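In Defense of the Small Steamer

When I moved to Winton, I had one suitcase and a strong opinion about kitchens. I believed that a serious cook needs a big stove, heavy pans and a bamboo steamer like the one my grandmother had, with three floors and a smell of old wood. I have lived in Winton for 16 years now, and of these opinions I have kept only the one about heavy pans. Most of my buns today are made in a small electric pot, and I want to argue that this is a good way to cook and deserves more respect than it receives.

I know the arguments on the other side very well, because I used to make them. Bamboo absorbs the steam, so the water does not fall back on the dough. Bamboo can be stacked, so you feed a whole family at once. Bamboo is beautiful on the table. All of this is true. But bamboo also grows mold in a humid apartment, and mine did this every June, without exception. I threw away two of them before I admitted that my grandmother had a dry, windy kitchen and I did not.

There is also the question of quantity, which people who write about food do not like to discuss. The recipe I grew up with makes 24 buns. It was written for a house with many people and for a holiday. When I prepare it alone on an ordinary evening, I eat too many, I freeze the rest, and in the end I find them under the peas, gray and dry. A recipe is not holy. I divided it by six, which required some patience with the yeast, and since then I make what I will eat.
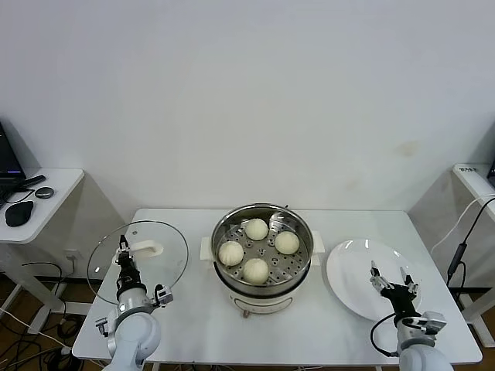 Four buns on the metal insert, with the glass lid and a plate on either side of the pot.

Four is, in my opinion, the correct number for a pot of this kind. Buns grow in the steam, and they need to have some air between them, or their sides become glued together and tear when you pull. Cooks who are new to this always want to add a fifth one in the middle. I understand the temptation. Please resist it, or make the buns smaller from the beginning.

I am also in favor of the glass lid, although I was taught to be against it. The drops that collect under the glass can fall and leave small wet marks on the skin of the bun. My mother wrapped the lid in a cotton towel, and I still do this when guests come. When I am alone I leave it bare. I like to see the dough rise, and I think a cook who sees is less likely to open the pot too early. To open too early is the real crime. The cold air enters, the bun falls, and no towel will save it.

The plate should be large and it should be ready before the time is finished. I say this because I have many times stood with a hot bun in my fingers and looked for a place to put it. A small plate forces you to pile them, and the bottom ones become sticky.

Two years ago the kitchen shop on Zepeda Street, where I buy my flour, tried to sell me a Gurero steam oven. It was a handsome object, and it had 126 programs. I asked the man which one was for buns and he searched in the booklet for a long time. I do not laugh at him, it is a thick booklet. But my own pot has served me without a booklet for years, and it fits in the cupboard beside the rice. I would need to remove the rice to own the oven, and then what would I eat with it?

Some readers of my column in the Trondent newsletter wrote to me that electric steamers make cooking too easy, and that something is lost. I agree that something is lost. What I lost is the scrubbing of the bamboo and the burned bottom of the wok when the water ran out. The kneading is still there, and the pleating, which I do badly with my left thumb, and the waiting. My grandmother would have complained about the white handles first and then taken the bun from the back, because she believed that the back one is always the softest.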